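Custom Trophy Line: Where We Are at the End of March

Hi all, this covers January through March on the custom trophy line you put money into last fall. I'll start with orders, since that's what I'd want to read first.

We shipped 728 pieces this quarter, and 452 of those were for fantasy leagues and bowling leagues. The rest were mostly school sports banquets, plus one very large chili cook-off in Olmedo that wanted a ladle on everything (they loved them, and they've already asked about next year!). Banquet orders came in later than I'd guessed. I had us staffed up for February and then we all stood around until the second week of March, when everything landed at once.

The nameplates are my sore spot. Our old supplier kept sending brass plates with the adhesive already lifting at the corners, and I finally gave up and moved us over to Hasico. Their plates cost a little more and they want a minimum of 200 per finish, so we now own more antique silver than I'd like. But the corners stay down, and I haven't had a plate complaint since the switch.
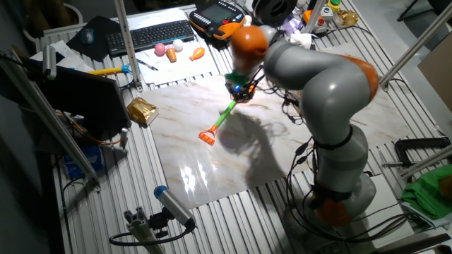 Bench at the Sarkport shop, March

The perpetual trophy, the big one with room for a new name every year, is still the item people call about. We sold 80 of them. I priced it too low, I'll own that. Every one needs a proof sent back and forth, and half the customers find a misspelled name from six seasons ago on the second proof. Starting in April there's a small charge after two rounds of changes.

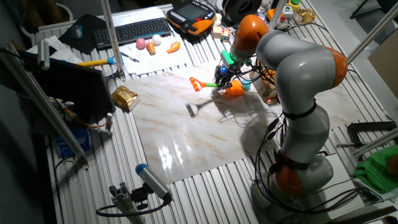

Can a league add a name plate to a perpetual trophy they bought from somebody else?
We'll do it if they send us the plate measurements and a clear rubbing or scan of the existing lettering, so we can match the font.

That's brought in a nice trickle of small jobs, mostly from around Zaledby, and I'd like to put it on the order form properly instead of handling it over email.

As for money, we're under on shipping and over on boxes. The tall figures kept snapping at the ankle in transit, so I went to a double-wall carton with a foam collar.
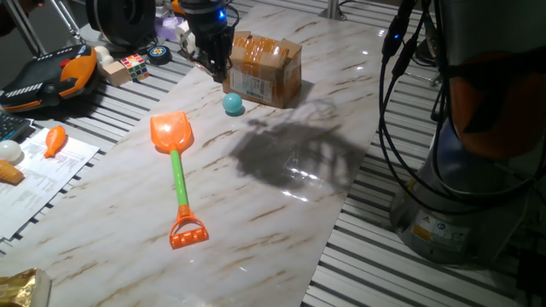 Breakage dropped off right away once we did that, and I've quit keeping a shelf of spare figures just for replacements. The cartons do take up a ton of room, so I'm asking for a little rack space in next quarter's budget. I'll send the quote separately.

Still to do: the new order form, the April price sheet, and a decision on whether we keep offering the marble bases in green.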